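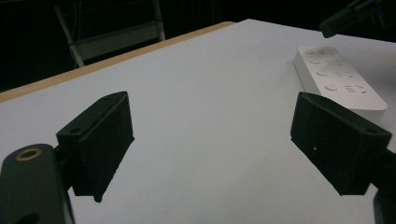
Table 2, white top, light wood edge along the far side, chair behind it.

Climside Room – Tables, Chairs and Floor Checklist
Jitudstead community building
Walked through 13th February by Kyu-ri Wi

Okay, same drill as my November round! I go item by item, put OK, WATCH or FIX next to each one, and then ramble a bit underneath. If you only want the jobs, skip down to the FIX list near the bottom. If you're booking the room and wondering why one of the tables has tape on it, read the whole thing (and please leave the tape alone).

TABLES

1. Tops clean and free of chips – OK
I ran my palm over all of them, which sounds silly, but you feel a chip long before you spot it. The white tops are holding up so much better than the old brown ones from the Prutholm hall. They do show every pen mark, and I'm fine with that – I'd rather see the mess and wipe it up. Warm water and a drop of dish soap, please. No scouring powder, no green scrubby pads. It dulls the finish and then the dirt really sticks.

2. Edges and corners – WATCH
The wood edging is my favorite part of these tables and also the part I worry about most. I go along it with a fingernail to see if anything lifts. Table 2 is good and tight. Table 4 has a spot near one corner where I can just get my nail under, maybe the width of a thumb. It didn't catch my sweater, so I'm leaving it at WATCH, but I put a bit of tape over it and I want it glued before the quilting people are back with all that fabric.

3. Legs locked and level – FIX
Push down on each corner in turn. Three tables didn't budge. Table 4 (poor table 4!) rocks toward the window side. One of the adjustable feet has been screwed all the way in, so it's a two-minute job with the table on its side and someone holding the other end. Don't do it alone, they're heavier than they look.

4. Labels under the tops – OK
All readable. Table 2 is asset number 1283, in case the office asks again. I've written it on the cupboard door too so I don't have to crawl under there every time.

5. Nothing stored on the tabletops overnight – OK
Small bits and pieces go back in the cupboard at the end of a session. Screws and pins especially. I found a thumbtack in November with my elbow and I haven't forgotten it.

CHAIRS

6. Frames straight, joints tight – WATCH
I sit in every single chair and wiggle. It's the least dignified part of my week, but it works. Most are fine. Two of them creak when you lean left. I couldn't find a loose bolt on either one, so I tied a bit of yellow yarn on the backs and I'll check them again next time. If one of them starts to give at all, pull it out of the room right away and stick it in the hallway facing the wall.

7. Feet have their rubber caps – FIX
Four caps missing. They come off when people drag the chairs instead of lifting them, and then the bare metal scratches the floor. The spare caps from Kimaro are in the top drawer, and they need a good hard twist to seat properly. I got one on before I ran out of grip strength.

8. Chairs clear of the walkway – OK
You should be able to walk from the door to the far wall without turning sideways. I did it with a box in my arms to be fair about it. All good, as long as people push their chairs in when they get up.

FLOOR AND EXITS

9. Trip hazards – OK
Nothing sticking up. The mat by the door used to curl at one side, and turning it around fixed that completely – should have done it ages ago.

10. Exit door opens freely – OK
Opened it all the way and closed it three times. It squeaks. A squeak is not a FIX, but if anyone has the spray oil with them, I'd be thrilled.

11. Extension cords – WATCH
One cord on the hook has a kink near the plug. No bare wire, and the cover isn't split, but I've moved it to the end of the row and I'd like a new one in the next order.

LIGHTS

12. All ceiling lights working – OK
Every tube came on, no flicker. Please switch on both banks when you're setting up tables. I know the front half feels bright enough, but folding legs pinch fingers and I want you to see what you're doing.

13. Switches and covers – OK
No cracks, no wobble. One cover had a smear of what I'm going to say was jam.

FIX LIST

Table 4, adjust the foot (two people)
Table 4, glue the edging by the corner while you're at it
Chairs, three caps still to fit, top drawer
New extension cord to order

Work order for the glue and the cord is number 754, already sent in. Please write that on anything you buy or we'll be chasing receipts again. The petty cash limit is still 300 for the whole building, so ask me before you go wild at the hardware store.

A FEW COMMENTS FROM THE LAST ROUND

Someone asked whether tablecloths would save the tops. They'd help with paint, sure! But they slide, and they hide the edges, so I'd want them off again before anybody folds a table. For craft sessions, use the big paper sheets from the cupboard and tape them underneath, never on the white.

Someone else asked if we could stack the chairs higher to make more space. Sorry, no. Five high is the limit, and the stack goes against the back wall, away from the door.

If you fix something off the list, put your initials next to it on the paper copy in the cupboard and I'll move it to OK on my next walk.

Kyu-ri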